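Geveton Fingerprint Powder and Lifting Kit, small case

Stock code: 688
Supplied by: Manolakis Scene Supplies, Plollemley
Price: on application
Page last revised December 23, 2024

Fingerprint kits are sold with a lot of big talk, and we have stocked enough of them to be wary of it. The maker's leaflet for this one says it gives "court-ready results in minutes". We have left that line off our own label. A court decides what it will accept, and it will want to know who lifted the mark, how they were trained and where the lift has been since. A tin of powder has no say in any of that.

What you get is a decent small case of powders, brushes and lifters, suited to training rooms, college courses and private investigators with modest needs. We think it is fairly good value. We do not think it will change anyone's working life.

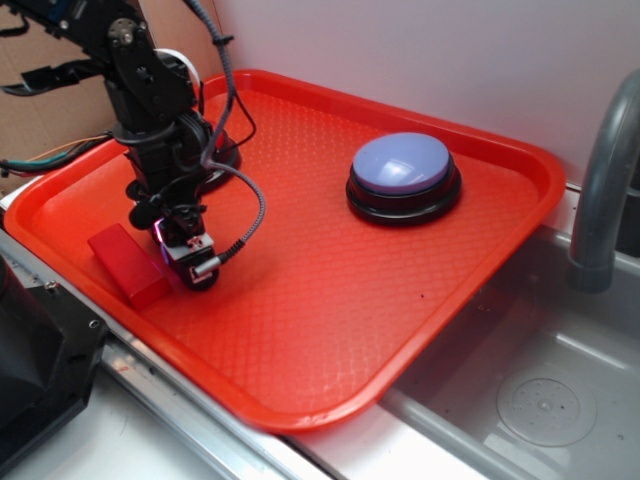
What comes in the case

Black powder, one large pot
White powder, one large pot
Magnetic powder, one small pot, with wand
Two soft brushes
Six sheets of clear backing card
One roll of lifting tape
300 numbered labels
Cotton gloves, one pair, which you should replace with disposable ones before doing anything serious
Printed instructions

You will notice that there are far more labels than anything else. The powder will run out long before they do, and so will the backing card. Most of our regular buyers order extra card at the same time.

Where it works and where it doesn't

On clean glass, glazed tile and gloss paint the black powder does well. On smooth plastic it depends on the plastic, and we would test a scrap first. The magnetic powder is the better choice on glossy magazine covers. On raw timber, rough brick, cloth and anything with a raised grain, expect very little, whatever the leaflet shows.

The leaflet also has a row of photographs of perfect marks, every ridge clear from edge to edge. We asked how they were made and were told they were "typical". Our own attempts were more often half a fingertip and a smear. That is closer to what students should be shown, since real marks tend to be partial, and deciding whether a partial mark is good enough to compare is a skilled job. The kit won't do it for you. Neither will the free phone app advertised on the back of the leaflet, which we tried and have since deleted.

We have also been asked whether the kit can show how old a mark is. It can't. If a report tells you a powdered mark was left on a certain evening, ask how the writer knows.
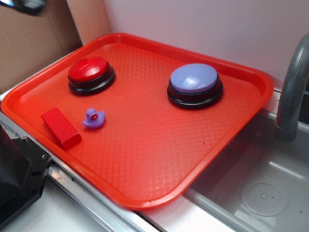
A buyer's comment, left on our order form: I bought the small case for an evening course and the white powder was fine, but the tape is poor. It traps air down the middle unless you lay it painfully slowly, and two of my best lifts had a bubble right across the centre. I use Grurkow tape with it now and wish you would sell them together.

Our reply: we agree about the tape. We raised it with Geveton in April and were promised a wider roll, which has yet to reach us. Grurkow tape fits the dispenser and can be added to your order. We won't put the two in one box, as the makers' guarantees don't mix and we would be the ones left sorting out the complaints.

Using the kit for training

Photograph the mark before you touch it with a brush. Use less powder than you think you need. Brush lightly, follow the ridges once they start to show, and stop early. Lay the tape from one end, smooth it down, lift it in one go and put it on the card. Write the label there and then.

The instructions cover all this over five pages, two of which are taken up with praise for the product. They hardly mention keeping a record of who handled the lift, so teachers will want their own form. We can send a plain one with your order if you ask.

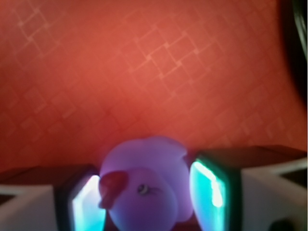 Care and storage

Keep the pots upright and the lids tight. Wash nothing with soap. The brushes should be tapped out and hung bristles down, and each one kept to a single colour of powder, or you will end up with grey. The case has foam cut-outs that hold the pots well enough, though the lid catch is flimsy and we would not carry it by the handle when full.

Powder gets everywhere. Cover the table, open a window and wear a mask if you are doing more than a mark or two.
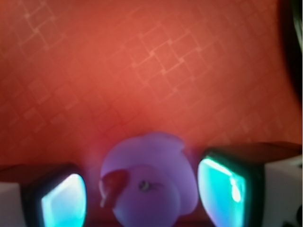 Red-orange surface with a faint diamond pattern.

Returns and refills

Unopened cases can be sent back to Plollemley for a full refund. Opened powder can't be returned. Refills of black and white are usually in stock, while magnetic powder is ordered in and the maker's delivery dates should be taken with a pinch of salt. Ask us before you pay if you need it for the start of a term.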